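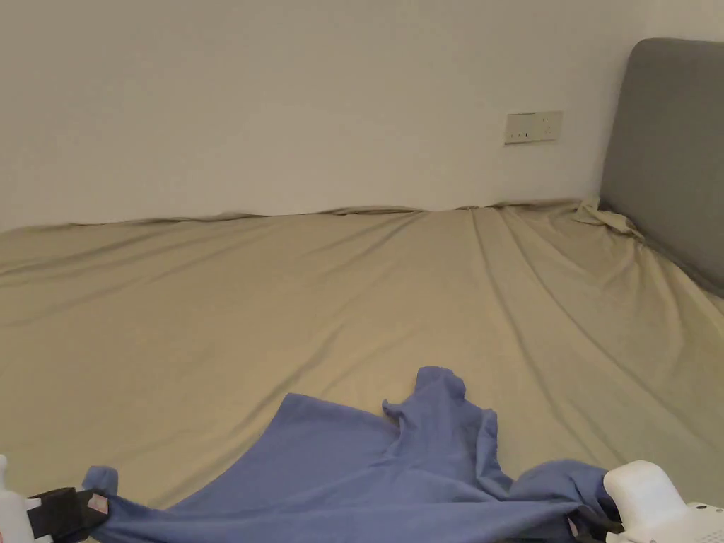
Recording good folding demonstrations with hand-held grippers

Posted by Iolo James, Sep 29, 2024

Folding a T-shirt is a lovely first task for anyone who wants to teach a robot something by example. The material is cheap, you can do it in any bedroom, and every attempt comes out a little different, so the learning system gets plenty of variety without you having to invent it. I've been recording clothes tasks for the Flerkham project since May and I still enjoy it, which surprised my family more than it surprised me.

This guide covers the recording side only: getting set up, doing the folds, and sorting the takes afterwards. Training is a separate page, written by Esmaeil Talebi, who knows far more about it than I do. You will need a pair of hand-held grippers with their cameras, something soft to fold, and a bed or a big table.

Before you start

Charge everything. A gripper that dies halfway through a take gives you half a take, and the recorder won't always warn you.

Check that both grippers open and close the whole way. Squeeze each one slowly and watch the jaws meet. If one side arrives early, loosen the jaw, nudge it straight and tighten it again. Do this with no cloth in between. It's very easy to mistake a fold of cotton for a good grip.

Wipe the lenses. Fingerprints are the worst thing in our whole collection, worse than bad light. I keep a glasses cloth in my back pocket and use it between batches.

Then set the clocks. Both gripper recordings have to line up in time, and if you're wearing a head camera as well, that makes three. Start all the recordings, hold the grippers up in front of you where every camera can see at least one pair of jaws, and close both together, twice. That double snap is what Esmaeil's script looks for when it matches the streams. Do it at the end of the session as well. Clocks drift, and with a snap at each end the drift can be taken out.

Choosing the surface

A bed is harder than a table and I think it's more fun! The mattress gives when you push on it, the sheet moves along with the shirt, and creases in the bedding look a bit like creases in the clothing. All of that is useful for the model to see. If every example comes from a smooth white table, the system will be very confident on smooth white tables and lost everywhere else.

Please don't iron the sheet or pull it flat before each take. Leave it as it is. Ynyr Hopkin recorded a beautiful early set at Sanside where he straightened the bedding every single time, and the policy trained on it wandered off towards any wrinkle it met, trying to grab it. We laughed a lot, then we recorded it all again.

What does matter is colour. Go for a garment that stands out from what's underneath while you are learning. Once you have a good batch of easy ones, bring in the awkward pairs, such as a cream shirt on a cream sheet.

Light

Daylight is fine, and so is a lamp. Mix them across sessions if you can. Try to avoid the sun moving across the bed in the middle of a batch, and avoid having your own shadow fall right over the place you're about to grip. Moving one step sideways usually sorts that out.

Lock the exposure on each camera if the menu lets you. Gripper cameras swing past windows all the time, and on automatic they go dark just when you want to see the cloth. 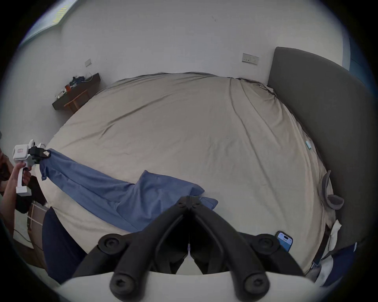
The opening position

Each take begins with both grippers open and above the cloth, held still for a slow breath. The model needs to learn what "about to start" looks like, and a clear beginning makes cutting the recordings much easier later on. I used to dive straight in. My first takes all begin somewhere in the middle of a grab and most of them had to go.

Drop the shirt differently each time. Pick it up by the middle, let it fall, and fold from wherever it lands. Every so often start with it inside out, or with a sleeve tucked under the body. Those starts are slower and you will mutter at them, but they're worth a great deal.

Step by step

1. Find a corner. Bring one gripper down to the hem or shoulder nearest to you and approach from the side, with the jaws nearly flat to the bed. If you come straight down from the top you'll pinch the sheet as well, and then the whole bed comes along.

2. Close gently and lift a little. A small lift shows whether you've caught one layer or two. If it's two, put it down and try again, and keep recording. A calm second try inside a good take is some of the best material you can give the system.

3. Bring in the other hand. Take the opposite corner in the same way. Keep both grippers at a similar height and pull apart slowly until the top edge is straight. Stop as soon as it is. Pulling harder stretches the cloth and teaches the robot to tug, and robot arms can tug a lot harder than we'd like.

4. Lay it down. Lower the far part first and let the shirt settle as you come back towards yourself. Open both jaws fully before you move away. A half-open jaw will snag the cotton and drag your nice flat shirt into a sausage.

5. Smooth if you need to. Close the jaws and stroke outwards with the blunt side. Two or three strokes are plenty.

6. Fold one side in, then the other. Grip the shoulder and the hem on one side, carry them over to the middle, release. Do the same on the other side. I lead with my right hand, and Ebenezer Dankwa leads with his left, so between us the set is nicely balanced.

7. Fold up from the bottom. Take both hem corners and carry them to the collar.

8. Finish still. Open, lift, hold for another slow breath, then stop the take. If you chop off the ending, the model never learns that it's allowed to be done. We had a robot at Hatwood that folded a shirt perfectly well and then carried on patting it until somebody pressed stop.

How fast to go

Slower than you would with your hands, but don't creep. If you go very slowly you start making tiny corrections that mean nothing, and the model copies those too. I hum something while I work – it keeps my pace even, and none of the recordings we keep have sound. Washington Peixoto counts under his breath in Portuguese, which works just as well.

Keep the wrists easy. The tracking gets upset if you flick the gripper round quickly, and you'll see the path jump when you play it back. If you have to turn the cloth through a big angle, put it down and take hold again from a better side.

Try to keep the place where the fingers meet the cloth in view of the gripper's own camera. That view is the one the robot will have when it's working by itself, so if you can't tell from it what's happening, neither can the policy. You can cheat without noticing by looking with your own eyes over the top. A good exercise is to do a few practice folds while watching only the gripper's live picture. It's odd and slow at first and then it clicks, and your takes will be better for the rest of the day.

Mistakes worth keeping

Keep a take if:
you dropped a corner and picked it up again
you caught two layers, noticed, and fixed it
the fold ended up crooked but it's clearly a fold

Throw it away if:
you touched the cloth with your bare fingers
tracking was lost for more than a blink
you stopped halfway to talk to someone
a cable got hooked on a gripper and moved it for you

If you aren't sure, mark it with a question mark in the sheet and move on. Someone will look at it with you.

Labelling

Write your notes after each batch while you still remember them. We use a plain spreadsheet with one row per take: garment, surface, how it started, how it ended, anything strange. Use short ordinary words. "Sleeve under body" is perfect. Please don't invent a new code of your own, however tidy it feels at the time, as I've spent an entire evening working out what Ynyr meant by "S3b".

I record in batches of 14 and then have a proper break. After that my hands get lazy and I begin every fold from the same corner. At the last count the Flerkham shirt set had 137 good takes in it, and the earliest policy trained on them could manage the first side fold on a shirt it hadn't met before. I was ridiculously pleased.

Checking your work

Before you pack up, play back 4 takes from different parts of the session, at full speed, all streams side by side. Look for the snap lining up, the jaws opening fully at each release, and the still moments at both ends. If the left and right recordings have been swapped (it happens, the two grippers look alike), rename them now. Ebenezer puts a strip of green tape on the left one and hasn't swapped them since.

Copy the files to the drive and to the Stoica server, check that the sizes match, and only then clear the cards.

Going further

When shirts start to feel easy, try towels for speed, then trousers, then anything with a hood. Socks are great fun in pairs. Fitted sheets I've tried on two occasions, and I'll write that up when I've managed one I'm willing to show people.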